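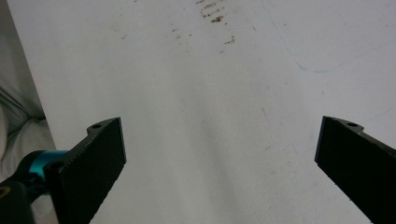

Well, the seedling money has nearly all gone into the ground now, so I thought I'd better write before the rains get heavy and I'm out at Koech every day. You asked for a page on how the tree nurseries are doing and I'll try to keep it to that, though Rehema Mabula says I've never kept anything to a page in my life. We've been sorting seed by hand since May, and what you want for it is a broad white top, where a dark seed shows up straight away and you can pick out the cracked ones without squinting. We'd been doing it on a brown blanket at Irkeo and I think we threw away half the good ones!

So, numbers first. We've raised 1,100 seedlings across the three nurseries and they are mostly croton, with a fair bit of grevillea and a few rows of wild olive that are taking their time. The olive was my idea and I'm being teased for it. Mutum has done best by a long way. They have the tank right beside the beds and they water before breakfast, and it shows. Vako started late (the fencing wire came on the wrong lorry, went all the way to the coast and came back again) but they've caught up nicely and the croton there is knee high.

Irkeo is the one I'm less happy with. Goats got in twice. The second time was a Sunday when everyone was at a wedding, and by the evening there were two beds chewed down to the string. We've put thorn branches round the outside and Obadia Lema has rehung the gate so it swings shut by itself. No goats so far, touch wood, but those beds have to be sown again and I'd sooner tell you now than have you find it in the accounts.

The households are keen. 29 have signed up to take trees home, which is more than we'd planned for, and 16 of them have already dug their holes -- proper ones too, with dung in the bottom. I walked round most of them with Rehema and came home with a pumpkin, four eggs and very sore feet. What people ask for over and over is fruit. They'll plant croton for a windbreak because we've asked them to, but their faces light up when you say avocado. I'd love to try grafted avocado at Mutum next season if there is anything left in the budget line for training, and I'll send a costing separately.

Money. We're under on transport, over on fencing (see goats) and bang on for tubes and soil. The shade netting cost more than the quote and I argued about it and lost. I've put the receipts in the usual envelope, except for the one for the watering cans, which got wet and is drying on my windowsill.

Things still to do before the next report: resow at Irkeo, get the last of the Vako seedlings hardened off, and hold the planting day at Koech. Up to 3 of the beds there may have to wait for the second rains, depending on how the ground looks. Obadia wants to start a simple notebook at each nursery for what was sown and what came up. I've said yes and bought the notebooks out of petty cash -- hope that's all right with you.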